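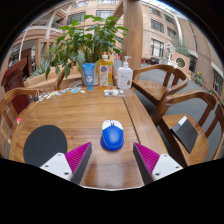
August
By Mercedes Betancur

The Trivville branch library closed its computer room to the public in the spring, and for a few weeks the people who used it had nowhere to go. Most of them were not there for the internet in any general way. They came to renew a license, print a lease, fill out a job application that a store no longer takes on paper, or look at a bank balance on a screen big enough to read.

What happened next was a small thing, and it has been going on quietly since. Residents started doing the work at home, on each other's tables. A retired payroll clerk on Bralby Street let a neighbor use her desktop to file for a property tax deferral. The neighbor told his sister. By early summer the clerk, whose last name is Cabrera, was seeing people two evenings a week, and she had moved the computer out of the spare bedroom so visitors would not have to walk past her laundry.

"I don't teach," Cabrera told me. "I sit there. They do it and I sit there."

I spent a good part of the summer going to kitchens and dining rooms like hers. I went in thinking I would write about the digital divide, a phrase I have used in print more than I should have. The people I met did not use it. They talked about passwords.

Passwords take up most of an evening. A man in his 70s came to Cabrera's to order hearing aid batteries and spent an hour and a half getting into an email account his son had set up for him. The son had used his own phone number for the security code, and he was at work and not answering. When the code finally came through, it had expired. They asked for another one. The batteries took four minutes.

Forms are the next trouble. The county's form for rental help runs to several screens and logs a person out after a stretch of inactivity. People who type slowly lose everything. Cabrera now has visitors write their answers out in pencil first, on the back of junk mail, and then copy them in. She keeps a stack of envelopes for it. Another host across town, a former bus dispatcher, reads the questions out loud and has the person answer out loud before anybody touches the keyboard. He says half of the mistakes he used to see came from people answering the question they expected.

There are good reasons to worry about this arrangement. People are typing Social Security numbers into computers that belong to someone else. The hosts know this, and they handle it in different ways. Cabrera turns her chair toward the window. The dispatcher goes out on the porch. Neither has a written rule, and neither has had a complaint, but it would only take one bad host to do a lot of damage. A librarian I spoke with, who did not want to be named while the branch's budget is being argued over, said she was glad the neighbors had stepped in and uneasy about it for the same reason.

The room itself was never much. It had 2 printers, one of them usually out of service, and a sign-in sheet on a clipboard. A company called Era had the contract for the machines, and when the contract ended the city did not replace it. The space is being used to store chairs. The city says it plans to reopen it but has not said when.

I asked the people waiting at Cabrera's whether they would go back. Most said yes. The library is on the bus line, and it does not close when the host has a cold. One woman said she would keep coming here. She had started out needing a copy of her birth certificate, which took 3 visits, and somewhere in there she began bringing her own paperwork for the rest of the year in a shoebox. She has no computer and does not want one.

On my last visit she was working through a form from the water department, writing on the back of a furniture store flyer. She asked Cabrera how to spell "delinquent." Cabrera told her, and then went to put the coffee on. There was one more person after her, a young man with a traffic ticket, and he had already been told to find a pencil.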